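Furidville Kids > How Things Work > Around the House > Friction

Why Don't Your Socks Stick to the Floor?

Run down a hallway in socks and you will slide. Run down it in sneakers and you will stop, possibly sooner than your top half was expecting. The floor is the same floor. The thing that changed is friction.

Friction is a force that shows up whenever two surfaces touch and one of them tries to slide past the other. It pushes back. It has no manners about this and does it all day long.

Look at any surface through a strong magnifier and you'll find bumps, even on things that feel smooth. Some of those bumps catch on each other. Surfaces can also cling together a little, which is why rubber is so stubborn. Picking up anything long and skinny, like a chopstick, depends on friction too. Without it, dinner would be mostly chasing.
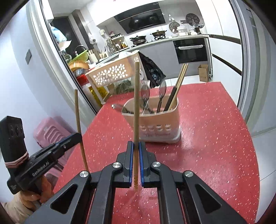
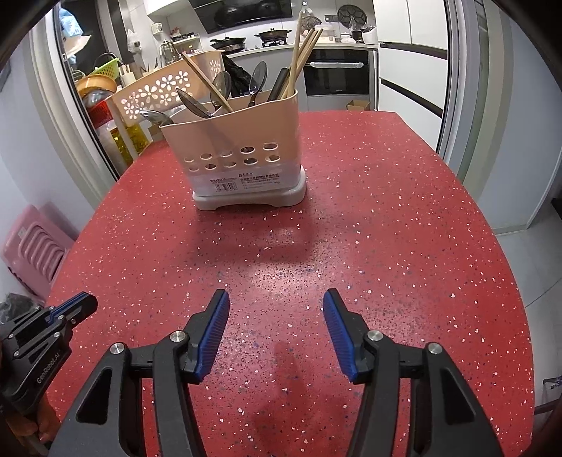
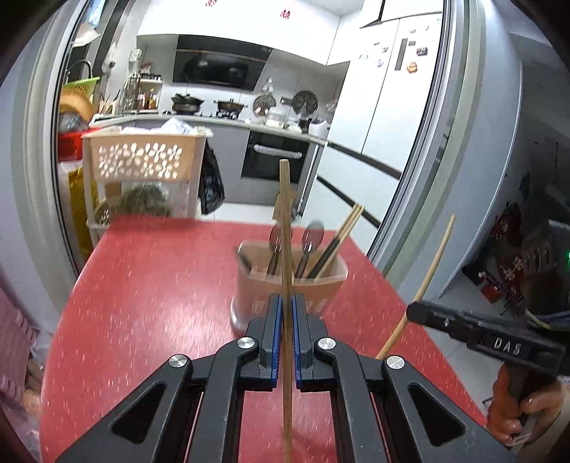
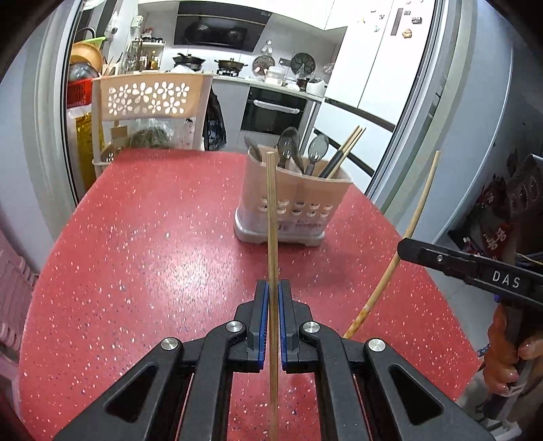 TRY IT: THE GREAT SHOE RAMP

You need a board, a stack of books and one shoe from each person who will lend you one.

Put a shoe at one end of the board. Lift that end slowly and slide books under it until the shoe starts to move. Write down how high the stack was, then try the next shoe. Kadri Hunt, age nine, tested 14 shoes and reports that her uncle's church shoes lost badly.

Now cover the board with a towel and start over. Do the winners still win?

Friction makes heat as well. Rub your palms together fast and you'll feel it - this is the one experiment you can do during a long assembly.

Oil, soap and water often get between surfaces and let them slip. Bathtubs are famous for it, so please do your sliding in the hallway.

More in Around the House
Why Does Toast Go Brown?
What Is Dust Made Of?
How a Zipper Zips
Where Does the Bathwater Go?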